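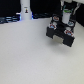

Call for Participants: Teleoperation Sessions for Tabletop Handling

The Skendomon Centre for Applied Automation invites adults living within travelling distance of its Pullier site to take part in a paid programme of recorded demonstrations. The programme runs from February until the required set of examples is complete.

Purpose of the work

The Centre is training a learning system to handle small objects on a flat surface. The system learns from examples given by people, and it needs examples from many different hands. A first set of 665 demonstrations was gathered by staff. The programme now seeks to bring the total to 1191, with the remainder provided by members of the public who have no earlier experience of the equipment.

What participants will do

Participants sit at a control desk and guide a robot arm by means of a hand-held controller. Each demonstration is a single short task: approaching an object, taking hold of it, moving it to a stated position and letting go. Between demonstrations, a member of staff resets the table. Attempts that fail are kept as well as those that succeed, and participants are asked not to stop early when a grasp goes wrong -- the recording should run until the operator signals the end.

Objects are set out one at a time in the early sessions. They include black blocks with four round studs on top, which must be approached with the fingers open and clear of the table.

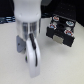

Who may apply

Applicants must be 18 or over, able to sit for the length of a session with breaks, and able to follow spoken instructions in English. Normal or corrected eyesight is required. Both left-handed and right-handed applicants are welcome, and left-handed applicants are at present especially sought. Current employees of Boyer Handling and their close relatives may not take part.

Time and payment

Each participant attends four sessions. A session contains 20 demonstrations and begins at 9.30 am or 2 pm. Payment of £300 is made on completion of the fourth session. Those who withdraw earlier will be paid for the sessions attended.

Records and consent

The arm's movements, the controller signals and video of the table are stored. Participants' faces and voices are not recorded. A consent form will be sent with the offer of a place and must be signed before the first session.

How to apply

Application forms are available from the reception desk at Plarnier House, Pullier, or by post from the same address. Please mark the form "Demonstrations" and state which session times are suitable. Applicants will receive a written reply whether or not a place can be offered.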